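首页 | 社区互助 | 分类浏览 | 我的收藏 | 登录

分类:厨房小家电 > 电煮锅 > 使用与保养

集体宿舍公用电煮锅的使用规范,应当如何拟定?

Nia Edwards 发表于 2024年6月5日

各位好。本人负责Sotden公寓二层公共厨房的日常管理。该厨房自四月起向住户开放,不设明火灶具,台面上统一配置小型电煮锅,供住户煮面、煮粥、加热汤品之用。开放以来,陆续收到若干意见,主要集中在以下几个方面。

一是溢锅。住户煮粥或煮牛奶时习惯将锅盖全程盖严,沸腾后汤水沿锅身流下,积在底座与台面之间,清理颇为不便。有住户反映旋钮周围也有干结的米汤,转动时手感发涩。

二是清洗。部分住户用完后直接将整锅端至水龙头下冲洗,外壳与控制面板一并淋湿。张贴过提示,收效有限。另有住户使用钢丝球擦洗内壁,内壁已见划痕。

三是锅盖的放置。揭盖之后,住户大多将玻璃盖随手倒扣在台面上,盖上的冷凝水流得到处都是,也有人将热盖直接放到凉水里冲。上月已更换过一只出现裂纹的锅盖,不知与此是否有关。

四是功能选择。旋钮周围的中文标示字体较小,住户中有不少人不识中文,往往随意转到某一档即开始使用,煮面用了煮粥的档位,煮粥又用了最大火力。

现拟制定一份张贴于墙面的使用规范,篇幅以一页为限。恳请有集体厨房管理经验的朋友就上述四项提出意见,尤其是水量上限与锅盖处置两项应如何表述,方能使住户愿意遵守。另,公寓物业Virgate建议改为登记借用制,即电煮锅平时锁入柜中,凭登记领取。本人对此尚有疑虑,亦望一并赐教。

浏览 1,000 次 | 关注 21

Rachid El Ouafi

您好。本人曾在一处住有200人的学生公寓管理公共厨房,就所列各项逐一答复如下,供参考。

关于水量。电煮锅内壁如有最高水位线,规范中应直接写明"食材与水合计不得超过最高水位线"。请注意"合计"二字。许多人先加水至刻度,再放入面条或米,溢锅即由此而来。煮粥、煮牛奶、煮豆制品等易起泡沫的食物,宜再减少,以不超过锅身一半为妥。若内壁无刻度,可由管理方量好清水,在规范中注明"最多加水几杯",并在锅旁放置一只固定的量杯。文字写得再详细,也不如一只量杯管用。

关于锅盖。建议规范中写明以下内容:煮沸之前可以盖盖;煮沸之后,应将锅盖斜置,留出缝隙,或取下锅盖并调低火力;揭盖时应握住盖顶提手,先掀起远离身体的一侧,使蒸汽向外散出;在锅口上方稍停片刻,待盖上水滴落回锅内,再行移开。移开后的锅盖应放在专用的架子或折叠好的布巾上,玻璃面不得直接接触冷水或冰凉的金属台面。玻璃盖在高温时遇冷,确有开裂的可能,贵处更换的那一只是否属于此种情形,本人不便判断。

关于清洗。请区分锅体与内胆是否可以分离。可分离者,仅清洗内胆即可;不可分离者,应拔下电源,待锅体冷却,倒入少量温水与洗洁精,用软质海绵擦洗内壁,倒净后再以清水涮两遍。外壳及面板一律以拧干的湿布擦拭,不得冲淋,不得浸泡。旋钮根部的干结米汤,可用湿布敷几分钟,再用棉签清理,切勿用刀尖或牙签去挑。若电源插口部位不慎进水,应停止使用并报管理人员检查,不宜自行晾干后继续通电。

内壁粘底时,可加水没过焦痕,放入一勺小苏打,低火煮开后静置,再用海绵擦拭。钢丝球应从公共厨房彻底撤走。只要水池边放着,总有人会拿起来用,张贴禁令并无实际作用。

关于功能标示。建议制作双语对照表,按旋钮周围各档的排列位置绘成简图,左列对左列,右列对右列,字号不小于正文。请务必以贵处所用型号的说明书为准,各型号档位名称不尽相同,不宜从网上抄录。对照表塑封后贴在锅后方的墙上,高度与视线平齐,不要贴在锅身上。贴在锅身上的标签受热后会卷边,残胶极难去除。

我们当时所用的锅与您所述应属同类,旋钮在正面,两侧为短柄。需要提醒的是,此类短柄在长时间煮沸之后可能发烫,端锅时应使用隔热手套,并在规范中单列一条。 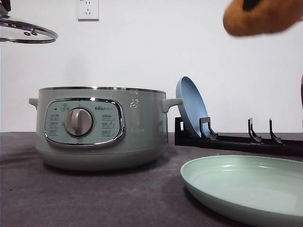
Jovell

楼上关于小苏打和量杯的意见我同意,登记借用一项没有谈到,我补充几句。我们楼里试过登记借用,推行了两个月便取消了。柜子钥匙由值班人员保管,晚间无人值班,住户煮不成宵夜,便自行购买小锅在房间里使用,用电隐患反而更大。后来改为锅留在厨房,使用者在墙上的白板写下房号与开始时间,用完擦掉。忘记清洗的人,隔壁一看便知道是哪一间。不算完善,但比锁起来强。

还有一点,台面靠墙放置时,锅与墙之间要留出空隙,否则蒸汽长期熏着,墙皮会起泡。深色台面看不出水渍,底座周围每天要摸一遍才知道有没有积水。

Parri

规范不要写太长。我们那一份写了整整两页,没有人读完。最后只留下四句:先看水位,再放食材;煮开掀盖,调小火力;拔下电源,放凉再洗;外壳只擦,不可冲水。贴了之后,溢锅确实少了一些。钢丝球的事情我们至今没有解决,总有人自己带来。

Nia Edwards 回复

感谢各位。登记借用制拟暂不采用,白板的办法将先行试用。量杯及双语对照表已列入本月采购与制作事项。另请教Rachid El Ouafi先生:锅盖架是否有必要固定在墙上?贵处当时如何安置?

Rachid El Ouafi 回复

不必固定。我们用的是普通的立式盘架,放在锅的右侧,下面垫一块吸水布,每日更换。固定在墙上的架子不易拆洗,时间一长会积油垢。

标签:电煮锅、公共厨房、玻璃锅盖、使用规范

相关分类:电饭煲 | 电热水壶 | 清洁用品 | 宿舍生活

本网站使用Cookie以改善您的浏览体验。继续浏览即表示您同意我们的Cookie政策。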